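Toledlow hand-held gripper kit: FAQ
Brundora support desk – July
1 min read

What does the marker cube do?
It gives the tracking software a fixed reference on each gripper. Keep the printed faces clean and uncovered – a scuffed face should be replaced.

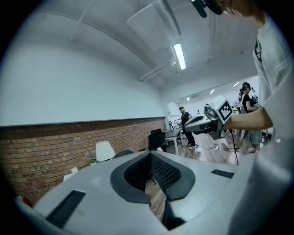 How far apart can the cube and the tracking camera be?
Up to 300 cm. Accuracy is specified at 155 cm or closer.

Can I record with household objects?
Yes. Nothing has to be fixed to the table. 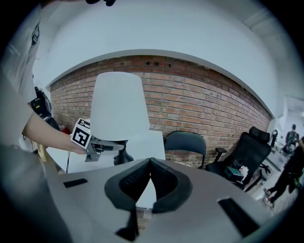 Gripper held near the base of a table lamp.

How long is a session?
We recommend 45 minutes, then a recalibration of both grippers. 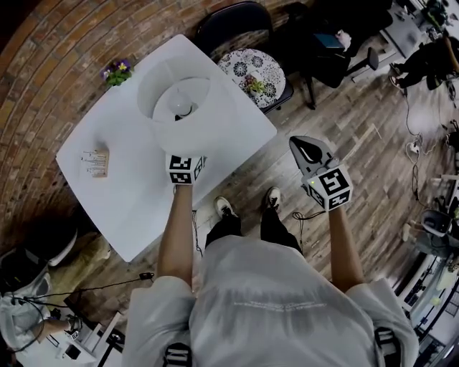 Recalibration takes 3 minutes in the Naker app. Spare finger pads are sold in pairs.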